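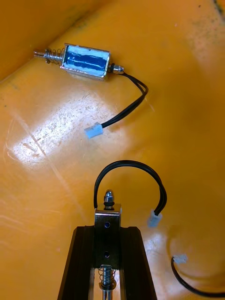
Robot Manipulation, lecture 9 – picking parts that trail wires
Notes by Aiman Siregar, 30 Apr 2022
Shared 15 times | 4 comments

Recap from last time: rigid parts, grasp planner finds two parallel faces, done. Today, what breaks when the part has a tail.

Solenoids, small motors, harnesses. The body is rigid, the leads are not. Two problems, keep them apart:
– where to close the fingers (body pose, easy-ish)
– where the leads go while you lift (hard, no good model)

Leads hook a neighbor's connector and you lift two parts. Or they end up under the finger. The depth sensor mostly misses thin black wire, and shiny bin floors make it worse – glare reads as a hole or as nothing.

Tivard method (Pillai's group). No wire model at all. Learn a policy from demonstrations, wrist view plus overhead view, both at the same rate. Wrist view carries the last few centimeters, overhead view picks the target. Trained on 1419 demonstrations, 390 of them with tangled leads put in on purpose. Know why the tangled ones are in there!!

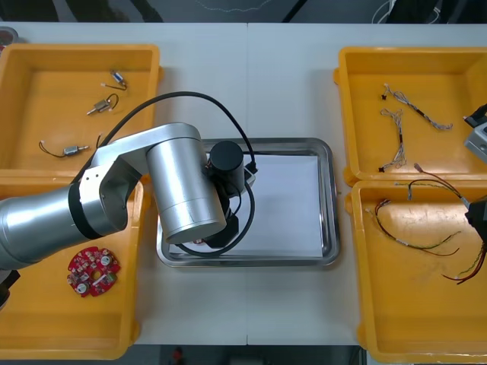

Fig. 2. Sorting cell: yellow bins on both sides, steel tray in the middle.

Setup is two arms, shared tray. Bins hold different part types, so one policy has to cope with motors, boards and loose wire bundles. Arms must not reach over the tray at the same time, simple lock, first come first served. Crude but it works.

Result to remeber: drop the wrist view and double picks go up by 40 percent. Drop the overhead view and it's the target choice that suffers, grasps stay fine. So the two views fail differently. Good exam answer has both halves.

Open questions: how far does it carry over to longer leads? Nothing in the paper. Harness with no rigid body – what is even the grasp target? We come back to this with the Zemero gripper.

Reading: Tivard paper sections 3 and 5, skip the apendix.

Comments (4)

wostent_lab: is the lock per arm or per tray? slides say arm

Aiman Siregar: per tray, slides are wrong, will fix

k.tarigan: do we need the loss function for the exam

Aiman Siregar: no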